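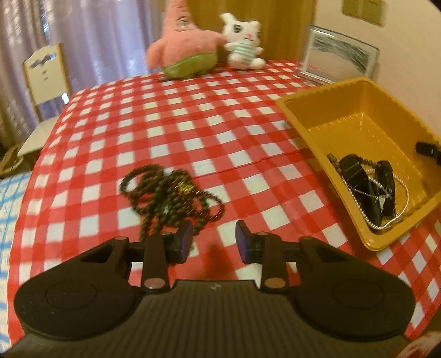 **Minutes of the December meeting – Tretura Community Hall, Craft and Sale Group**

The meeting opened at 6:30 p.m. in the small hall. A quorum was present. The minutes of the previous meeting were approved with one correction: the charge for the side room should have read 27 dollars per evening.

**1. Matters arising**

The broken latch on the supply cabinet has been repaired. The key is again kept at the front desk and must be signed for. The request for a second coat rack was withdrawn.

**2. Donated beads and necklaces**

The group received a report on the jewelry donated since the fall appeal. The sorted stock now stands at 81 pieces, entered in the stock book. Several strands of dark beads remain tangled together and have not been entered, as it is not yet clear how many separate necklaces they make up. The reddish-brown beads and the gold-colored section found with them are to stay with the dark strands until everything has been separated.

It was asked whether tangled strands could be cut and restrung to save time. Members were divided. Some held that the cord on older necklaces is often weak and will have to be replaced in any case. Others felt that donors expect to see their pieces sold whole. It was agreed that no strand will be cut until it has been worked on by hand at two sessions. Any strand still knotted after that may be restrung, and the label must say so.

Loose beads are to go into lidded jars by color. Beads of unknown material will be labeled "beads" only. The group will not describe any item as stone, amber or gold unless the donor has supplied papers.

**3. Tables and tablecloths**

The red-and-white checkered tablecloth was discussed at some length. It was noted that small dark beads show up well against the white squares but are easily lost on the red, and that a bead resting on a fold tends to roll. A proposal to buy plain felt mats from Helum was considered. The quoted price was thought high for mats that would be used only twice a month.

Resolved: the checkered cloth will continue in use for sorting and for the sale. Two shallow trays will be bought for restringing work. The cloth is to be ironed before the sale and stored rolled – the present crease comes from its being kept folded in the cabinet.

**4. Winter sale**

The sale will be held in the large hall from 10 a.m. to 3 p.m. Kļaviņa has confirmed that it will supply coffee and pastries at the same terms as last year. Moltell has offered to lend display stands for necklaces, to be returned within a week. The offer was accepted with thanks.

Prices were set as follows:

- Single-strand necklaces: 5 dollars
- Bracelets: 2 dollars
- Restrung or mixed pieces: priced individually on the morning of the sale

A motion to allow reductions of up to half price in the final hour was carried, with one vote against. Unsold pieces will be returned to the cabinet and offered again in spring.

**5. Other business**

Members were reminded that drinks may not be placed on the sorting table. The hall's request for a written list of stored items was noted and will be answered before the sale.

The meeting closed at 7:50 p.m. The next meeting will be held in January at the usual time.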